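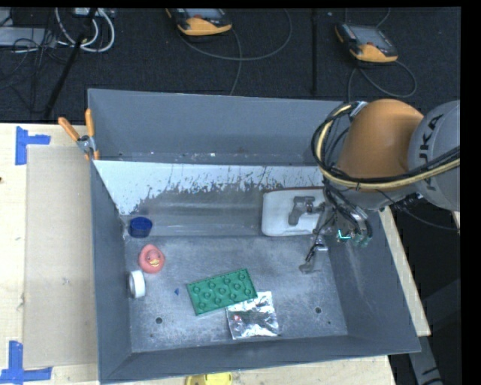

gakska_tub
Bought a used Graltidlow garden sink for the potting shed and the white coating has gone on one side. Seller says touch-up enamel will fix it. I have a gray bin with the same trouble, a ragged white strip with dark scratches and patches where the coating is missing, and the floor of it is scuffed too. The sink is worse than that. Is brush-on enamel worth the money, or do I pay to have it stripped and recoated? Quote from Gallagher was $323.

millpond3000
Strip it. Brush-on lasts a season if you set clay pots in it. I did mine twice and the edges lifted both times.

ottofen
Disagree. It depends on prep. Sand past the loose edge with 121 grit or whatever is close, wipe with acetone, two thin coats, leave it a week. Mine was done in June two years ago and is still on.

millpond3000
There is no 121 grit.

ottofen
120 then. Typo. The rest stands.

zedwash
What is under the coating? If it's steel and you see rust, neither of you is right until the rust is off. If it's aluminum you could leave it bare. I would for a potting sink.

gakska_tub
Magnet doesn't stick, so not plain steel. No rust.

millpond3000
Then leave it bare and keep the $323. I'd still never brush it.

ottofen
Bare aluminum marks everything gray. I'd coat it.

gakska_tub
Going to sand the loose bits and decide after that. Thanks all.

Related threads
Zosturska faucet drips after new washer
Best liner for a leaking rain barrel
Shed shelf brackets, how far apart
Thread views: 2390

Contact us | Copyright Zosturska Home & Yard Forum | Back to top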